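Comparison of Two Jaw Types for Hand-Held Grippers
Marianna Urbańczyk and Shagufta Warraich 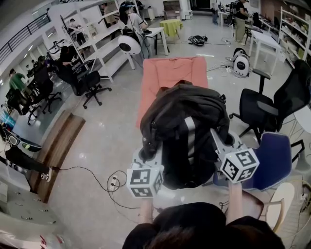

Our project compared two jaw types, which we call Ledora and Comham, on soft objects. The most difficult object was a backpack. It must be held from both sides, and the marker cube on each gripper should stay visible to the camera – when the right cube tilts, one patterned face points up. We made 158 trials. Ledora slipped in 7 of them, and Comham results are still being checked.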